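Section 4. Seating the ribbed ring on the gear

You have reached the fun part of the Klinhom kit! Up to now it has all been sorting, wiping and checking, and from this section on the parts begin to look like something. If you skipped ahead (plenty of people do), please go back and finish Section 3 first, as the gear has to be cleaned before anything sits on it.

What you need on the table

The black gear-shaped part, from bag 19
The white ribbed plastic ring, from the same bag
A soft, lint-free cloth
The small tube of Skomier grease
A flat table at a comfortable height, with good even light

Any ordinary tabletop will do. Give yourself more room than you think you need, and clear away the bags from Section 3 before you open this one.

NOTE: Kits packed before February have the ring in a separate envelope taped inside the lid of the box. It is the same ring.

4.1 Getting the parts ready

1. Open bag 19 and set both parts on the cloth.

2. Run a fingertip around the inside of the ring. The ribs should feel even all the way. If you find a little nub of plastic left over from molding, rub it down gently with the cloth or a fingernail.

3. Look at the teeth of the gear from the side. Light dust is fine and wipes off. A chipped tooth is not fine – put the gear back in its bag and ask for a new one, part number 357.

4. Squeeze out a dab of grease the size of a grain of rice and spread it in a thin film on the raised lip of the gear. Keep it off the teeth for now. They get their own grease in Section 6, and it's a different kind.

CAUTION: Do not use cooking oil, petroleum jelly or spray lubricant on the ring. Some of these make the plastic swell, and a swollen ring will not come off again without a fight.

4.2 Setting the ring in place

5. Lay the gear with its lip facing up.

6. Pick up the ring by its outer edge. This gives you a lovely grip, even with a bit of grease on your fingers.

7. Lower the ring onto the gear and let it rest there under its own weight. Don't press yet! At this point it should turn freely.

8. Turn the ring slowly clockwise until you feel it drop a tiny amount. This is the locating notch, and once you have felt it you will find it every time. Wanpen Nuchit, who drew up the original layout for Tudarik, can do it with her eyes closed, and after a few tries you may be able to as well.

9. Support the gear from below with one hand. With the other, press down on the ring, first on one side and then directly opposite, working your way around until it clicks.

NOTE: One click or two are both correct. Rings from the newer mold tend to click twice.

CAUTION: Press by hand only. A clamp or mallet puts all the force in one spot and can crack the ring.

4.3 Checking your work

10. Hold the pair at eye level and turn it. The gap between ring and gear should look the same all the way around.

11. Try to lift the ring with your fingertips. It should stay put.

12. Leave the assembly to rest for 60 minutes before you go on to Section 5. The grease needs this time to creep under the lip, and it's a great moment to lay out the next set of bags.

If the ring won't click, the usual cause is too much grease. Lift the ring off, wipe both surfaces, and start again from step 4 with half as much. If it clicks but still wobbles, it has probably missed the notch. Slide a thumbnail under the edge, ease it up a little at a time, and go back to step 8.

A properly seated ring is good for about 3000 turns before it wants fresh grease. Jot down the date you fitted it on the inside cover of this guide, where Declan Dolan has very kindly added a table for exactly this.

Jirkberg owners: your base plate is slightly thicker, so use the long screws in Section 5. Everything in this section is the same for you. 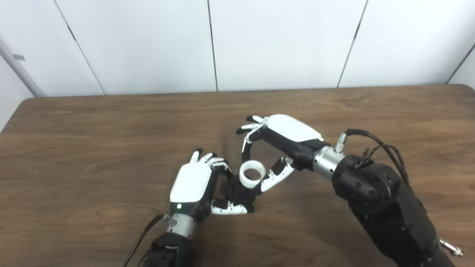
Fig. 4 – White ribbed ring on top of the black gear-shaped part, with support from below.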